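What I Learned at a Use-of-Force Meeting

July 9, 2024

I went to my first police oversight meeting in December and have been to most of them since. I'm not a lawyer and I've never worked in law enforcement. I live in Skoryk, I pay taxes here, and I wanted to know how the department decides when an officer can put hands on somebody.

Most of the first meeting was about paperwork. The department has a form that officers fill out after any use of force above handcuffing. Until last year the form had a single box for what happened before the force was used, and a lot of officers wrote one line in it. "Subject was noncompliant" came up over and over. You can't tell much from that. It could mean a man swinging a pipe or a teenager who wouldn't take his hands out of his pockets.

The new form has three boxes. One asks what the officer saw on arrival, one asks what was said to the person, and one asks how much time passed before force was used. Bohdan Pasichnyk, who chairs the oversight board, pushed for the time question. He told the room that a supervisor reading a report should be able to tell whether anybody tried talking first, and for how long.

The patrol union didn't like it. Their argument was that people under stress are bad at judging time, and that a wrong guess could be used against an officer in court later. I think that's a fair point. The board ended up letting officers take the time from dispatch records or body camera footage before they write the report. That seemed sensible to me, although a few people in the audience thought it gave officers a chance to line up their story with the video.
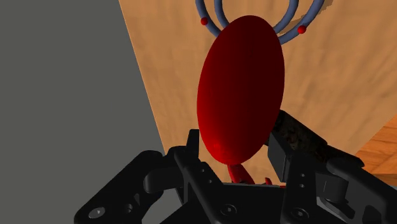

What the reports show

I asked for the reports under the state records law. It took three tries. The first request was returned because I hadn't given a date range, and the second was closed without a reply. The third one got me 310 reports with the names blacked out, and I read them over several weekends.

Roughly 7 percent involved a weapon of any kind on the other side. The rest were mostly people pulling away, people refusing to get out of a car, and people who were drunk or in some kind of crisis. I don't say that to suggest the force was wrong in those cases. Some of it looked reasonable even to me, and I went in skeptical. But it does mean that when we argue about use of force, we spend most of our time on a kind of call that is a small part of the total.

The reports written on the new form were a lot easier to follow. In one, an officer spent 40 minutes talking with a man sitting on the loading dock behind the old Grunari warehouse. The report gave a good account of what was said, including that the man was worried about his dog. They found somebody to take the dog and he went to the hospital in an ambulance. The only force listed was a hand on his arm to help him up, and the officer filled out the form anyway.

Training

The academy spends far more hours on firearms than on talking to people. Kittipong Sangkhawat teaches the crisis course for the county, and he spoke at the spring meeting. He'd like the course to be repeated every year. Right now officers take it once, and some of them took it a long time ago.

The objection is money. Every officer in a classroom is an officer off the street, and someone has to be paid overtime to cover the shift. The chief said she supports the idea but can't promise it in this budget. I'd like to see the actual cost before I decide what I think. I asked for it and was told it would be in the next packet.

The next meeting is at the Perkico branch library, in the room past the front desk. Public comment is at the start, so get there early if you want to speak. You have to sign the sheet by the door.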